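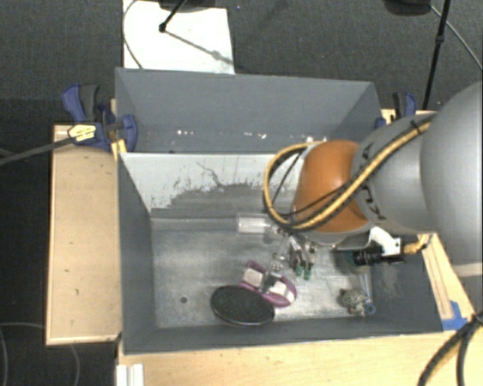

Bins and Small Items: Frequently Asked Questions
Fudthorpe Sorting Room

This page answers the questions most often received from departments and partner sites that use the gray bins in the Fudthorpe sorting room. Questions about deliveries, invoices and building access are handled on separate pages.

General

What is the sorting room used for?
The room is used for sorting small loose items into open bins before they are listed and returned to storage. Items arrive from the Fudthorpe offices and from the Cutthorpe annex. The room does not accept furniture, clothing or anything that requires refrigeration.

Who may use the bins?
Any department with a current storage account may use them. Partner sites should apply through the Toneo booking system. Approval is normally given within two working days.

Do I need to reserve a time?
Yes. Reservations are made in blocks of four hours. Walk-in use is permitted only when the booking calendar shows the room as open.

Using the bins

How are the two bins set up?
They stand one directly behind the other. Unsorted items are placed in the near bin. Items that have been checked against the list go into the bin behind it. Please do not exchange the bins or turn them.

How much may be placed in a bin at one time?
A small assortment only. Items should lie in a single layer so that each one can be reached without moving the others. Larger deliveries should be divided and sorted in turns.

What may not be placed in a bin?
Liquids, powders, food, glass, blades and batteries are not accepted. Very small parts, such as loose screws and beads, must be in a closed bag. There is a small round hole at the lower left of the near bin's floor, and loose parts of this size can be lost through it.

May the hole be taped over?
No. Tape leaves residue on the metal and catches on the items. Please bag small parts as described above.

Is there a weight limit?
Single items must weigh less than 700 grams. Heavier items should be taken to the Babić storeroom, which has shelving for them.

Condition and care

The near bin looks worn. Is it damaged?
The wear is on the surface. The floor is scuffed and has brighter patches, the finish is flaked along the back wall, and there is a thin scratch near the middle of that wall. These marks are already on record and do not need to be reported again. Please do report dents, sharp edges or a bin that no longer sits level.

Will the bins be repainted?
Repainting is planned for August. Both bins will be out of service during this work, and a notice will be posted in Toneo beforehand.

How should the bins be cleaned?
Remove all items and wipe the walls and floor with a damp cloth. Do not use scouring pads or solvents. Loose flakes should be collected by hand and put in the trash. Dry the floor fully before returning any items.

What about the surfaces next to the bins?
The pale wooden surfaces should be kept clear of drinks and wet cloths. Items that fall to the carpet should be picked up before the end of the reserved block. The carpet is dark, and small items are easily missed.

Lost and unclaimed items

What happens to items left in a bin?
They are bagged, labeled with the account number and held for two weeks. After that period they are treated as unclaimed and sent to the Babić storeroom.

How do I ask about a missing item?
Submit a request in Toneo under "Sorting Room, Missing Item." Include the account number, the time of the reservation and a short description with the color and approximate size of the item. Requests without an account number cannot be processed.

Can items be returned directly to Cutthorpe?
Yes. Select "Return to Cutthorpe" when closing the reservation. Items leave with the next scheduled transfer.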